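Hirumer étend son offre de maintenance aux bras robotisés de table

Mars 2018 — Hirumer annonce l'ouverture d'un service d'entretien destiné aux petites cellules robotisées de la gamme Colanon. Mis au point avec l'intégrateur Tóth, il sera proposé à l'ensemble des clients à compter d'avril.

Chaque intervention comprend le contrôle des servomoteurs, le resserrage de la visserie et la vérification du câblage jusqu'à la pince. Deux techniciens en assurent l'exécution, en trois heures environ, sans démontage de l'embase.

« Un câble mal guidé au poignet suffit à immobiliser une cellule. Nos clients attendaient un suivi régulier de ce point », déclare Lucrezia Grasso, responsable du service technique.

Le parc concerné compte 384 cellules. Les demandes sont reçues par l'agence Graltent.

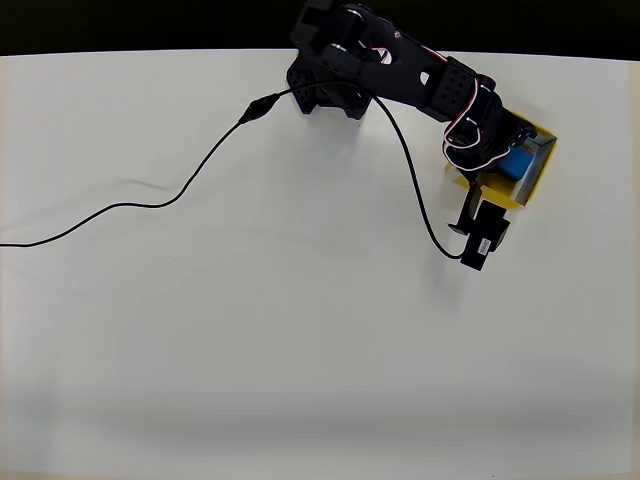
Bras de table équipé de sa pince, avec câblage apparent au poignet.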